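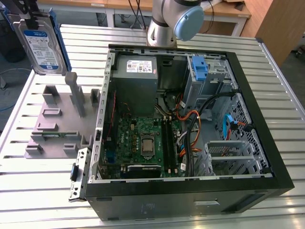 *Side panel off, power supply top left, cables where cables like to be.*

**To:** zenthorpe-refurb
**Subject:** Re: [zenthorpe-refurb] Drives, cables and the Jordale batch

On Wednesday, Anum Yousafzai wrote:

> Hello all,
>
> The Jordale towers are in and I've had a first go at the pile. There are 67 of them, all the same general sort of Dell office machine, and Arnarus has them down as 67 too, so please can everyone leave the spreadsheet alone while we're ahead.
>
> Three questions before I do any more.
>
> 1. What are we doing about the hard disks? I pulled one out and the blue plastic carrier came with it. Is the carrier part of the drive as far as we're concerned, or part of the computer? It matters for the boxes.
>
> 2. Do we disconnect everything first or work round the cables? I worked round them and then spent a good while getting a power lead out from under the memory.
>
> 3. Where do the screws go? The last notes say "in the usual place". I have looked in what I believe to be the usual place and found a teaspoon.
>
> Also, is there a reason the notes say to stand the tower upright? I found it much easier lying down.
>
> Anum

Anum, and everyone else who has been quietly hoping somebody would ask,

> Is the carrier part of the drive as far as we're concerned, or part of the computer?

Computer. Last time we let the carriers go off with the drives, Baloch sent us a very courteous email to say they had received a crate of blue plastic and did we want it back. We did. By then it had been "tidied" at their end, and we shipped a good part of that batch with the disks held in by optimism and cable ties. So the carrier stays with its tower, even if the tower is going out with no disk in it at all. Put it back in the cage empty and push until it clicks. If it doesn't click, it's the wrong way round. If it still doesn't click, it's the right way round and was the wrong way round before, and I can't help you.

To get the disk out of the carrier, bend one side rail gently outwards until the little pins leave the screw holes, and tilt. People will tell you to use a screwdriver. These are the people who break the rails. 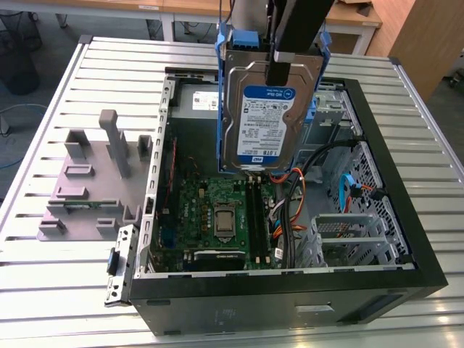
Pull both leads off the disk before you lift it, the data one and the power one, and hold them by the plug. I know it's quicker to lift first and let the cables find their own level. They do find it, and you then get to explain to the next person why a machine that was working at lunch can't see a disk any more. The blue data cables are the ones to be kindest to. They'll put up with a curve but they sulk for ever after a fold. If one looks as though it's been shut in a drawer, swap it and bin it; we have up to 352 spares in the crate by the radiator, depending on whether you believe the label on the lid.

> Do we disconnect everything first or work round the cables?

A bit of both. For a disk job, work round them. Lift the fat bundle of power leads out of the middle of the case and lay it over the edge nearest you, which gets it clear of the memory slots and also reminds you it exists. For memory, same again, and make sure both latches have stood up by themselves when the stick goes in. If you're having to persuade a latch, the stick is not home.

If the board or the power supply is coming out then yes, everything off, and take a photograph on your phone beforehand. I used to say a sketch would do. I have seen the sketches.

One thing from the last round that never made it into the notes: leave the processor where it is. It is held down by a metal bracket and it is perfectly happy. We don't need to look underneath it, we don't need to know what the paste is like, and there's no prize for finding out. The only processors we've ever killed were ones that had nothing wrong with them.

> Where do the screws go?

Ah. The usual place was the biscuit tin, and the biscuit tin has gone back to being a biscuit tin, following representations. For this batch please use the grey moulded trays. Side panel screws in one pocket, drive screws in another, and anything you can't identify in whichever pocket is left. Kindly resist sorting them more finely than that. Somebody (me) once spent an evening on it and produced a system that only somebody (me) could operate, and then somebody went on holiday.

Blanking plates from the back slots go in the tray as well if they come loose. If they're merely hanging on by one edge, put them back in properly before the lid goes on. A case with a plate sticking out of the back will shred a cardboard box, and then a van seat, and then a relationship with the person who owns the van.

The teaspoon is mine. Thank you for finding it.

> is there a reason the notes say to stand the tower upright?

There was: the old bench was too narrow to lay one down on. The bench has gone and the sentence has outlived it. Lay them on their side, open side up, with the black front wherever suits your good hand. I'll fix the notes. Please mind the gaps between the slats, which are exactly as wide as a screw would wish.

Now the bit I was going to send anyway.

**Wiping.** Every disk gets wiped on the wiping machine and gets its number in Arnarus before it goes near a shelf. The serial is on the drive label, in the small print near a barcode, and there are several barcodes, most of which are there for somebody else's benefit. Scan the one that matches the "S/N". We had a run of entries in the spring that were all the same number, and that was the model.

**Next free asset number** is 1,893. Please take them in order. They're not raffle tickets.

**Benches.** There'll be room for 7 of us on the evening session. If you're coming, reply to me off-list, because last time the replies went to everybody and we all learned a lot about Trevor's knee.

**Dust.** Outside, please. Not in the corridor with the door open, which I gather somebody considers outside.

Anum, if you want to carry on with the front row of the pile before then, go ahead, and shout if you meet one that's different inside from the others. Jordale swore they were all alike, but they also swore they'd taken the sticky notes off.

See you down there. I'll bring the kettle lead back.

R.

--
zenthorpe-refurb mailing list
To leave, send a blank message with "unsubscribe" in the subject. Please don't send it to the whole list.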